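Mug tree on a white break room table: stains, and how to hang the mugs
Community Help > Shared Kitchens and Break Rooms
3,374 views

Posted by Niamh Dunne

I am responsible for the break room on our floor at Quinlan, and I would appreciate guidance on two matters before we issue new kitchen rules to staff in October.

The first concerns the mug tree. It is a dark brown wooden post with short angled pegs, and it stands on a white table. Staff hang their mugs on it directly after rinsing them. Several of the pegs now feel rough, and one has begun to turn in its socket. Should mugs be fully dry before they are hung, and is there a preferred direction for the handles?

The second concerns the table itself. The white top has developed gray smudges, and there is a wide yellowish-beige stain that ordinary dish soap does not remove. The surface is used by 73 people over the course of a working day, so we would prefer a method that does not require closing the room.

Please note that we are not permitted to use bleach in this area.

Posted by Fergus Dow

Mugs should be dried before hanging. A folded dish towel beside the sink is sufficient, with each mug placed upside down on it for a short period. Water left in a mug runs down to the peg and then to the joint where the peg meets the post, and repeated wetting will loosen that joint over time.

With regard to direction, the handle is passed over the tip of the peg and allowed to slide down toward the post. Mugs should be hung on opposite sides in turn, so that the weight remains balanced. Heavy mugs belong on the lower pegs.
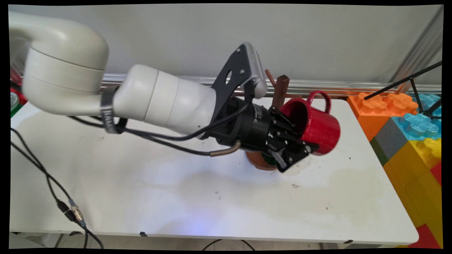 Muireann Fitzgerald

A red mug with a ribbed outside and a rounded loop handle, turned on its side with the handle upward, is a fair example of the kind that suits a short peg. The loop must be wide enough to pass over the tip without being forced. Mugs with narrow or square handles should be stored on a shelf.

As to the stain, I would recommend the following procedure, which our office has used on white tables for several years.

Remove everything from the table, including the mug tree, and wipe away loose specks with a damp cloth.

Mix baking soda with a little water until it forms a soft paste. Spread it over the yellowed area and leave it for 3 minutes.

Wipe gently with a soft cloth, rinse with 200 ml of clean warm water applied by cloth, and dry the surface at once. Test a small corner first. Scouring pads should not be used, as they dull the finish and the stain will return more quickly.

If the mark is still present after two treatments, it may have gone below the surface, and further rubbing is not advised.

The loose peg should be removed, allowed to dry overnight, and reset with wood glue. Please keep mugs off it until the following day.

Posted by Ultan Sheehan

We replaced ours with hooks under the cabinet. I cannot comment on the stain.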